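**Mandelville Tabletop & Comics Weekend: dates, badges and the matter of the elevator**

August 10, 2021

It's on. After a year of group calls in which we all agreed it would be nicer to be in the same room, the Mandelville Tabletop & Comics Weekend is coming back in December, at the Ciltholm Hotel, in the same two ballrooms with the same carpet. If you've been before, you know the carpet. If you haven't, wear plain colors so your friends can find you.

The hotel has confirmed the space in writing, and it has also confirmed that the freight elevator is fixed. It confirmed this in 2019 too, so dealers with long boxes may want to bring a strong cousin.

## Badges

We're selling 1,286 weekend badges, a number handed to us by the fire marshal and then argued over for most of an afternoon. We lost. There will be no single-day badges this time. People have asked whether a weekend badge can be shared between two people who look alike, and the answer is still no, including for twins.

If you rolled your badge over from the canceled show, you don't need to do a thing. Your name is on the list. If you rolled it over and then also asked for a refund, Dalia Eglītis would like a word with you, and she has the spreadsheet open.

Badges will be mailed ahead of the show to anyone with a US address. Everybody else picks up at the desk by the fountain. The fountain will be off.

## Guests

Two names so far, with more once people answer their email.

**Signe Wikström** draws and letters *Geker*, the long-running comic about a lighthouse keeper who is bad at his job. She'll be doing a live drawing hour each morning and a panel on lettering that she has titled "Please Leave Room for the Words." She is taking a short list of sketch commissions, and the list opens at the show, at her table, in person. Emailing us to get on it early will get you a polite reply and nothing else.

**The Mathur Players** return with their improvised radio serial, performed entirely from behind a curtain. Last time it ran 40 minutes over and trapped the costume judges backstage, so they've been given a room with a clock in it. Bring a chair cushion – the ballroom seating hasn't gotten any kinder.

## Tables in the dealers' room and artists' alley

Table sign-ups open the same morning as badges. Artists' alley has 200 places, and the dealers' room takes whatever is left after we've drawn the aisles wide enough for people in wings. A few things to know before you apply:

- Tables are assigned by lottery. Sending your application at one second past the hour shows spirit but doesn't move you up.
- You may share an alley table with one other artist. Put both names on one form. Two forms with one name each will be read as two tables, and then we all have a bad week.
- Displays can go up as high as you can reach from the floor with both feet on it. Racks, shelves and stools from home are fine, provided they stay inside your taped lines.
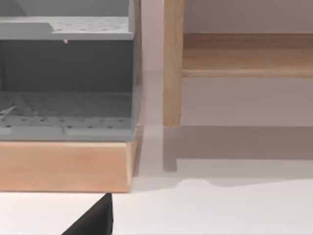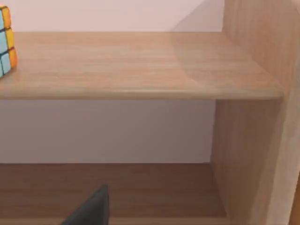

- Power costs extra and has to be booked with the table. Extension cords run across the aisle will be collected and given a new life elsewhere.
- Food can't be sold from any table, and this now includes "samples" with a suggested donation.

## Games library

The library moves to the smaller ballroom and stays open until midnight. We have 300 titles on the list, most of them with all their pieces. Games get checked out against your badge, and you get the badge back when the game comes home. Anyone returning a box with a note inside saying "one blue guy missing, sorry" will be thanked for their candor.

Teaching sessions run every other hour. If you'd like to run one, write to us with the name of the game, how many can play, and how long it takes to explain. Please be truthful on the last part.

## Costume contest

Entry is open to anyone with a weekend badge. Pre-judging is in the morning and the walk is after dinner. Novice, journeyman and master classes are back. Props get checked at the door, and anything with an edge or a battery bigger than your fist stays in your room. Group entries of more than eight should tell us ahead of time, as the stage has opinions about weight.

## Hotel rooms

The room block opens when badges do. Ask for the Mandelville rate at the desk and say it with confidence, as the night staff tend to need a moment. Parking is free for guests of the hotel and a mystery to everyone else, but we'll print the garage map in the next issue, along with the first draft of the panel schedule and whatever we've learned about the elevator.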